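About Us

Kullorum sets up, looks after and repairs two-handed robot cells. We don't build the robots. We come in once the crate is open and we stay until the cell does its job every morning without a phone call. Then we come back and service it.

Where we are

Main shop is in Dovgate, ground floor, ramp at the rear for deliveries. Second bench in Mudia, mostly hand rebuilds and wiring. Phones are answered from 7 am. If you get the machine, leave the cell number off the door plate and we'll call back.

How we started

We began as a two-bench repair shop for packing line grippers. One customer got a humanoid unit, couldn't keep the fingers in line, asked if we'd take a look. We did. Word got round and by the next January it was most of our work. Still do the old grippers, ask.

Cell 40

The one most visitors ask for. Cell 40 is our own bottle handling cell, and it's where every fix gets tried before it goes out to a customer. Job is simple to say: pick up a detergent bottle, put it where it belongs, go again. Bottles are harder than boxes. They roll, the label is slick, the neck end weighs nothing, and a grip that's fine on one brand slides right off another.

Setup goes in this order and we don't skip around:

Table first. Level it, lock the legs, tape the floor.
Arms to home, both sides. Check wrist brackets for play before power goes to the hands.
Open hand check – fingers spread, hold, look for any that lag or droop.
Closed hand check on an empty bottle, then a full one.
Cables last. Straps snug but not tight, wrist has to turn all the way without pulling.

After that it's short supervised runs with a person at the table and a tablet. Somebody sits in on all of them. Cell 40 passed 900 supervised picks before we let the sequence out the door, and we ask for the same on customer cells.
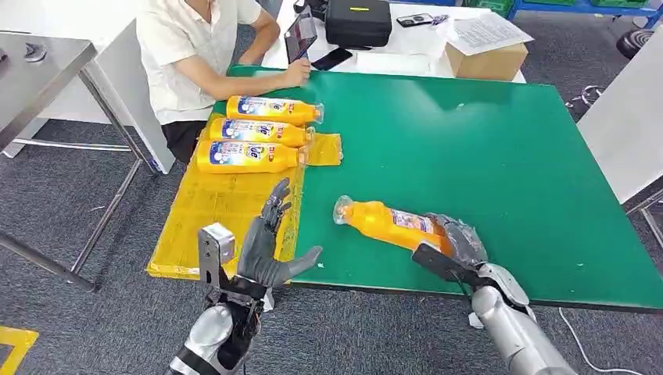 Bottle work at the green table: right hand gripping near the base, left hand open over the yellow tray.

The base grip took a while to settle on. Mid-body grips looked better on paper but the bottle swung when the wrist turned. Grip low, keep the cap end free, go slow on the lift. That's the default we ship now, you can change it.

Looking after it

Daily: wipe finger pads, look over the cables, run the open hand check. Five minutes.

Weekly: bracket screws with the torque driver, both arms. Write it in the log even if nothing moved. Especialy if nothing moved.

Monthly: finger tendons, pad wear, full home and re-zero. Most of the calls we get are a skipped re-zero.

Pads are a wear part. Order number 1793 for the standard set, 852 for the soft set (glossy labels, thin walled bottles). Both kept on the shelf in Dovgate. Don't mix sets on one hand, the grip goes uneven and you'll chase it for days.

Repairs

Send the hand, not the arm, unless we ask for the arm. Pack it open, fingers straight, bracket off. Put the log pages in the box. A bent bracket is a same week job. Tendons longer. Wiring faults depend on were the break is – at the wrist, usualy quick, further up the forearm we need the whole assembly.

Sumampouw

Our log and checklist software, named after the street the first shop was on. Runs on any tablet. Free with a service plan. It's plain looking, it works, export is still a bit clunky and we're on it.

Visits

Mornings are best, before the long runs start. Closed shoes please. Bring your own bottles if you want to see them tried, couple of each size. Use the form on the Contact page, say which cell you run and what it's doing wrong.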